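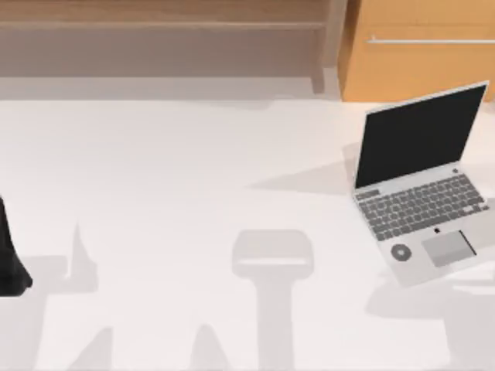 Marleny Alvarado wrote in to ask how she is supposed to score a round at home when the television commentators have already made up her mind for her. She had a close six-rounder at 58-56 for the red corner, all three judges gave it to blue, and she wanted to know whether she had missed something or had just been listening too hard.

It could be either. Scoring a fight from the couch is a skill you can practice, and most people who argue about decisions have never written down a single round. The method below is the one I use for every card I cover. You need a pen, a sheet of paper and the remote.

What you need before the first bell

Rule a sheet into four columns: round, red, blue, notes. Put the fighters' names at the top with the color of their corners. If the broadcast doesn't tell you the corners, look at the tape on the gloves. Leave the notes column wide. You will want room for a few words per round, and a number on its own won't mean much to you the next morning.

Turn the sound down. I leave it just high enough to hear the bell. If you can get the arena feed without commentary, use that, but remember that crowd noise can fool you as well. A hometown fighter gets a roar for a punch that lands on the elbow.

Put your phone in another room. Other people's scores will pull at yours, even when you think they don't.

The ten-point must system

The winner of the round gets 10 points. The loser gets nine or less. That is the "must" part: somebody has to get 10, unless the referee takes a point away.

10-9 is an ordinary round, close or clear. Most rounds you ever score will be this.

10-8 is usually a round with one knockdown, won by the fighter who scored it. You can also give 10-8 without a knockdown if one fighter was badly hurt and taking punches for most of the three minutes. Be stingy with these.

10-7 is usually two knockdowns.

10-10 is allowed in many places and discouraged in most of them. I have given very few. If you find yourself writing it more than once in a fight, you are avoiding a choice.

Point deductions come off after you score the round. If red wins the round 10-9 and loses a point for low blows, write 9-9. Circle it so you remember why.

What to look for

Judges are generally told to weigh four things: clean punching, effective aggression, ring generalship and defense. Treat clean punching as the main one. Go to the others when the punching is even.

A clean punch lands with the knuckle part of the glove on the front or side of the head or body, above the belt, and isn't blocked. Punches on the arms and gloves count for nothing, however busy they look. Hard punches count for more than light ones, so a fighter who lands three solid rights can take a round from one who lands a dozen pawing jabs. The jab still matters. A stiff one that snaps the head back is a scoring punch and people forget it.

Effective aggression means coming forward and landing. A fighter who walks ahead and eats counters all round is helping the other man.

Ring generalship is about who makes the fight happen where he wants it. This is the vaguest of the four, so I put it near the bottom.

Defense means making the other fighter miss. It helps most when there is a punch coming back afterward. A round of pure running rarely wins anything.

Scoring the round

1. Watch the whole round without writing. Eyes on the ring until the bell.

2. At the bell, decide who won and write it down right away. You have a minute. Don't wait for the replays, which show you the best punches and skip everything else.

3. Add a few words in the notes column. "Red body shots, blue late flurry" is plenty.

4. Put a small c next to any round you could have given the other way.

5. Start the next round from zero. What happened in the last one is gone.

Step five is the hard one. If red has won four straight and blue has a decent fifth, you will feel he deserves it for trying, or you will keep giving rounds to red out of habit. Try covering the earlier rounds with your hand while you write.

Watch out for the last 30 seconds too. Fighters know that a late burst sticks in the memory. Ask yourself who was winning at the two-minute mark and whether the burst really changed that.

Adding it up

Wait until the end. A running total tempts you to even things out. Once the final bell goes, add each column and write the result before the announcer reads the official cards.

Then count the rounds marked c. Marleny sent me a copy of her sheet and she had three of them in six rounds. Switch just one and her 58-56 becomes a 57-57 draw. Switch two and blue wins 58-56. Her card and the judges' cards were never far apart, and I wouldn't call that one a robbery.

My own rule is that I don't complain about a decision unless the result still holds after I give every c round to the other fighter.

Practice fights

Pick older fights where you don't know the result. Club-level bouts are good for this. The junior middleweight match between Rowbotham and Arvo Vainio in Stustodberg last June is a useful one to start with: eight rounds, no knockdowns, two very different styles. Vainio throws more, Rowbotham lands harder. Score it once with the sound off, leave it a week, then score it again with the commentary on. I had it two rounds different the second time.

Keep your sheets. I have 31 from the past year in a folder, and going back through them showed me that I favor tall fighters with a good jab. In 18 of those fights my winner matched the official one, and most of the others were decided by a round or two. Now that I know about the jab habit, I check myself on it between rounds.

For women's bouts, remember that rounds are usually two minutes. There is less time for a slow starter to take a round back, so pay attention from the opening bell.

Next week: how to read a punch-count table, and why the totals so often disagree with the cards.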